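Setting up your first audience in Clirkov

4. Open the Audiences tab and choose New. Give it a name your colleagues will recognise in October as well as today (ours was "Halliday newsletter, lapsed"), then import your subscriber list.

5. Set the minimum segment size. We'd suggest 1000 to begin with, though you're very welcome to play around!

Note: Duplicate addresses are merged on import, so a list of 3618 may come in as 3512.

Caution: Don't organise tags until the import finishes.
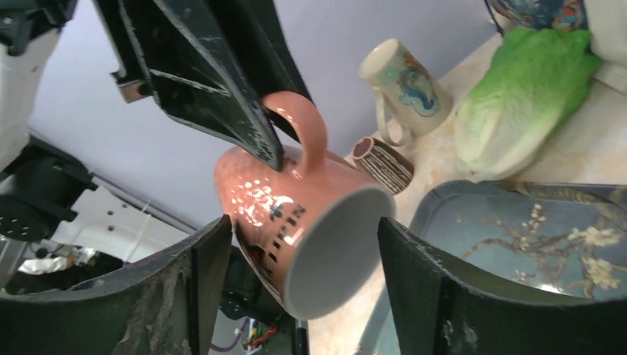

6. Press Save, and have a well-earned breather.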